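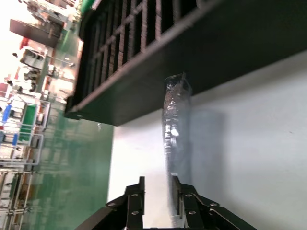

The revised running order for the fall series at Grilstead Hall is now open to comment from all participating acts and from regular members of this board. Under the proposal, the headline act will no longer be fixed at the time of booking. The two acts on each bill will instead alternate between dates, so that a group which opens in Carden will close at Grilstead, and the other way around. Existing rules on stage storage are not affected. Small items may remain beside the stage between sound check and performance if they are wrapped. Items left without a wrapping will be moved to the office. Comments on the running order should be posted in this thread by 13th September, after which the schedule will be sent to all acts.

Posted by GrilsteadProgramDesk
Series > Fall Bookings > Running order: proposed change

Home Forums Listings Venues Reviews Members Log in

Reply from carden_listener

I would ask the program desk to reconsider. The listing is the only information most of the audience receives before buying a ticket. If the order changes from one date to the next, a person who comes to hear Imine may arrive at the usual time and find that the set is nearly over. This occurred in May, when the order was changed on the day and the notice was placed only on the inside door. Several members of the audience asked for refunds and were told that both acts had performed as advertised. That was correct under the terms of sale, and it did not improve anyone's evening.

Reply from GrilsteadProgramDesk

The desk acknowledges the May date. The change on that occasion was made at the request of one of the acts and was not part of any plan. Under the present proposal, the order for every date would be printed in the listing and on the ticket, with start times for each set.

Reply from lowbrass_and_keys

Speaking for a group that has opened on this series before, I support the proposal without reservation. The opening act is asked to set up in front of the closing act's drums, in whatever space is left, and is given the sound check that remains after the closing act has finished. Last season we had time to play half of one song. The engineer was courteous and did what was possible. Alternating the order would at least ensure that each group experiences both positions, and I believe the sound check question would be settled quickly once that was the case.

Reply from sidechain_ellipsis

The sound check question should be settled separately. It is not necessary to rearrange a season in order to give the opening act a fair check. The hall could state that each act receives an equal period and that the period ends when it ends. The proposal treats a problem of time as though it were a problem of rank.

I would also point out that the acts do not draw equally. The hall holds 100. When Imine closes, the room is full for the last set, and a good part of that audience arrives early enough to hear the opener. If Imine plays first, I expect a portion of the room to leave at the break. The closing act would then perform to fewer people than it would have had as an opener.

Reply from lowbrass_and_keys

That is a fair concern and I do not dismiss it. My experience has been different. At Carden the bar is in the same room as the stage, and people stay. At Grilstead the bar is across the lobby, and anyone who goes there at the break tends to remain there regardless of who is playing next. I would accept a smaller audience that has chosen to stay over a full one that is talking through the first set.

Reply from magsi_mailorder

On behalf of Magsi, which has releases by several of the acts on this series, I wish to raise the matter of the sales table. Sales are strongest immediately after the closing set. The opening act often sells very little, as the audience does not wish to carry a record for the rest of the evening. If the order alternates, the sales even out over the season, and we would regard that as a reasonable outcome. We would ask, however, that the table remain open during the break, and that it be moved away from the coat rail. Records were bent in May by people reaching over them.

We would also appreciate confirmation of the final order before stock is packed. With 11 acts taking part, deliveries are arranged well ahead, and a late change means that the wrong box travels to the wrong hall.

Reply from GrilsteadProgramDesk

The request regarding the table is noted and will be passed to front of house. The coat rail is fixed to the wall and cannot be moved. The table can.

With respect to the odd number of acts, one act will perform on more than one bill. This has been agreed with the act concerned and will appear in the listing.

Reply from tenor_clef_tuesdayless

Could the desk clarify whether the fee changes with the position? At present the closing act receives the larger share of the door. If the positions alternate, the shares would presumably alternate as well, and a group that closes at the smaller of the two halls would receive the larger share of a smaller sum. I am not suggesting bad faith. The arithmetic should be shown to the acts before they are asked to agree.

Reply from GrilsteadProgramDesk

The door would be divided equally on all dates under the proposal. This was stated in the letter to participating acts but was omitted from the opening post. The desk regrets the omission.

Reply from sidechain_ellipsis

An equal division is a considerably larger change than the running order, and it should have been in the first sentence of the notice. I am not opposed to it. I do think that an act which fills the room may reasonably ask why it should receive the same as an act which is playing its second show. If the series loses its better-known names over this, the newer groups will be dividing a much smaller door.

Reply from carden_listener

I withdraw part of my earlier objection, given that set times will be printed on the ticket. I maintain that the times must then be kept. A printed time that slips by half an hour is of less use to the audience than no time at all, particularly for those of us who depend on the last bus from Carden.

Reply from lowbrass_and_keys

Agreed on the times. Our group will be off the stage when the ticket says so, and we will clear our cases to the side before the changeover begins.

Reply from GrilsteadProgramDesk

The desk thanks members for their contributions. The thread will remain open until the date given in the opening post. Members are asked to keep further remarks to the running order and the division of the door. Questions on parking at Carden have a thread of their own.

Comments (3)

fourtrack_attic: Please consider an earlier start as well. Two sets and a long break make for a late finish.

oboe_in_the_rain: I attended both halls last season and would support the change. The openers were the stronger act more than once.

magsi_mailorder: Is the sales table available for the full season, or must it be requested for each date?

This site uses cookies to keep you logged in and to remember your forum settings. By continuing to browse, you accept their use. Accept Manage settings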